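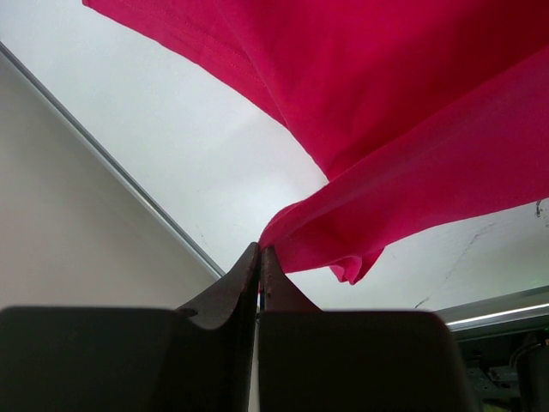

Uretti Prirov 3 malware analysis unit

The Prirov 3 is a desktop unit for opening suspicious files away from your main network. It is sold to university departments, small security teams and schools that teach computer security. Files are copied to the unit by USB or over a dedicated cable, run inside a guest system, and the results are saved as a report.

What it records
Every run logs the files a program creates or changes, the processes it starts and the network addresses it tries to reach. Outgoing traffic is answered by a simulated internet service on the unit itself. A real connection can be allowed for a single run, but this has to be switched on by an administrator and is switched off again when the run ends.

Specification
Memory: 64 GB
Network ports: two (one for management, one for analysis)
Guest systems: Windows and Linux, licences not included
Report formats: PDF, JSON, plain text
Price: £1,156 excluding VAT
Optional rack shelf: £64 excluding VAT

Detection rules
The unit comes with 700 rules written by our Oei team. You can edit these or add your own in a text editor. Rule updates are free for the first year and are downloaded through the management port. If your unit has no internet access, download the update file on another computer and copy it over by USB.
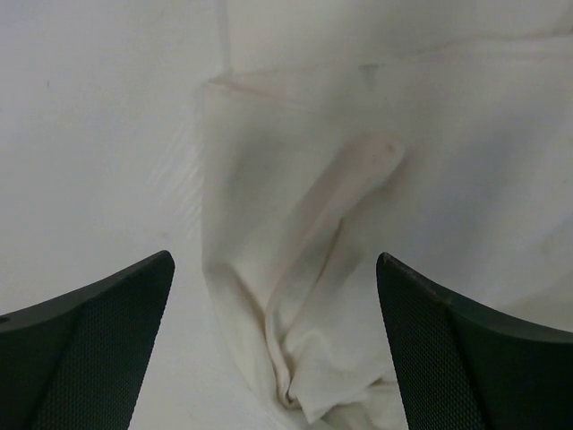

The Prirov 3 has one fan, and the intake filter behind the front panel should be cleaned every term, or more often in a dusty room. Shut the unit down and unplug it first. The panel pulls straight off and the filter slides out to the left. Tap the filter clean and wipe the inside of the panel with a dry cloth. A white cloth like the one in the photo is a good choice, as you can see when it stops picking up dirt. Put the filter back with the arrow pointing inwards.

Replacing older models
Reports and rules from the Ultanwood unit can be imported. Guest systems cannot, and need to be installed again. Ultanwood units will receive rule updates until November.

Delivery
Orders are sent by courier and need a signature. Spare filters are sold in packs of two.

Page last updated 12/03/2021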